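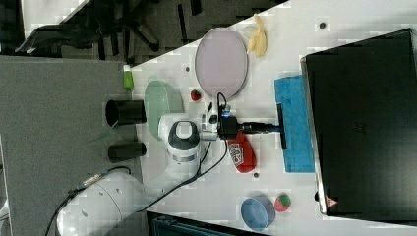

Sponge in the gripper, cable trailing off across the table.

Unamero cable dressing kit for small arms, long-term-ish review
Posted 1/26/20

Quick one, I have a cell to put back together before lunch. Had the Unamero kit on our tabletop arm since December. Short version: buy the clips and the straps, be careful with the sleeve, bin the instructions.

The setup. One arm beside a white table, fingers on the end, kitchen stuff on top. Plates, cups, plastic-looking fruit, bowls, a sponge on a handle. It picks things up and puts them somewhere else. Not heavy work. What kills it is cable. We'd lost two hand cables in the autumn, both at the same place, just behind the connector, where the wrist turns and the lead gets dragged over whatever's in the way. Illeck quoted for a full internal re-route and I nearly fell off my chair. So, clips.

What's in the box:
24 push-on clips, grey
6 hook and loop straps, two lengths
one split sleeve, you cut it yourself
4 strain relief blocks with screws
a folded sheet in tiny print

Paid £103 with delivery. Steep for plastic, cheap for plastic that saves a hand cable.

Fitting. Power off, obviously. Hand off too, the sheet doesn't say so but you will not get the block on behind it otherwise. Clean the arm with alcohol, let it dry properly. First go I didn't and two clips had dropped off by next morning. My fault. Start at the wrist and work back to the base, never the other way, or all your slack ends up at the wrong end. Leave a loop at the wrist bigger than looks sensible. Then jog each joint to its limit BY HAND in slow mode and watch the loop. Wrist first, then elbow, then both together, which is where mine went tight. Took an afternoon. Could do it in an hour now.

Clips are good. They grip, they come off with a thumbnail, they don't mark the paint. Straps good too, bit wide for a small arm, I trimmed them down with scissors.

The sleeve, hm. Fine on the straight runs. Near the wrist it's too stiff and it pushes the cable out sideways, so the loop goes looking for the crockery. I took it off past the forearm and left the lead bare there. So yes you will still see a cable lying about on the table in some jobs, wiping especially. With the sponge the arm is low and reaching out, and there's only so much you can tidy away without robbing the wrist. I've stopped fighting it. Keep the path of the lead clear and check it more often.

Strain relief blocks are the reason to buy this. Solid, proper screws, a bit of rubber inside. I used one behind the hand and one at the base connector. Threadlock on both (not supplied!!). No connector trouble since they went on. The old Juntunen ones we had were a cable tie and a prayer.

Now the thing I really wanted to know, does it get in the way of the fingers. Cups and mugs near the edge are our worst case. The arm comes in from the floor side, fingers down over the edge, hardly any room between hand and table. Before the kit I had the lead snag in that position more than once. Now it goes up and over the top of the arm and stays there. Handles are still a pain to grasp but that's a grasping problem, don't blame the cable. 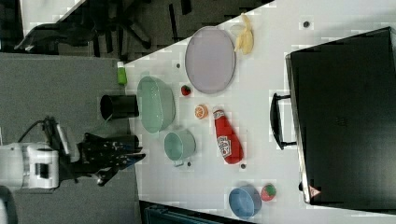
Josefien De Haan wrote in after the first version of this went up: the loop over the top works for us as well, but check the rubber in the blocks. Ours had gone shiny and the cable was creeping through a few millimetres a week. We mark the jacket with a white paint pen right at the block so you can see it move. Also, did you redo the payload settings after adding the block at the hand? Ours sagged slightly until we did.

Good shout on the paint pen, done it this morning. No creep yet that I can measure. And no, I had not redone the payload. Have now. The block's only light but it sits well forward and the arm did feel lazy when hand guiding, I'd put it down to the cold room. If you fit one, weigh hand and block together and put the new figure in before you run anything. Should be on the sheet. Isn't.

What I do for upkeep, for those who asked:

Start of day, one slow lap through the usual poses with a finger on the stop. Listen for clips ticking.
Weekly, run a cloth down the whole lead. You feel a nick before you see it.
Monthly, hand off, blow out the connector, check the block screws with a proper driver, fresh threadlock if they've moved at all.
After any knock, even a daft little one, redo the limits check at the wrist.

Spares. Unamero will sell you clips on their own but not the rubber inserts, you have to buy the whole block. Irritating, considering it's the bit that wears. Fandero do a sheet of something similar you can cut down, I've got some on order, will add a note if it's any good.

Support: emailed once about the sleeve, got a reply in some 6 working days telling me to warm it with a hairdryer. Tried it. Softer for an evening, then stiff again.

Would I buy it again? Yes for the blocks and clips. If they sold it without the sleeve for less I'd have a second one for the spare arm allready.

Good: blocks, clips, no marks on the paint
Bad: sleeve at the wrist, the sheet, no loose inserts
Needs: threadlock, alcohol, scissors, paint pen

4 out of 5. Right, back to the wrist.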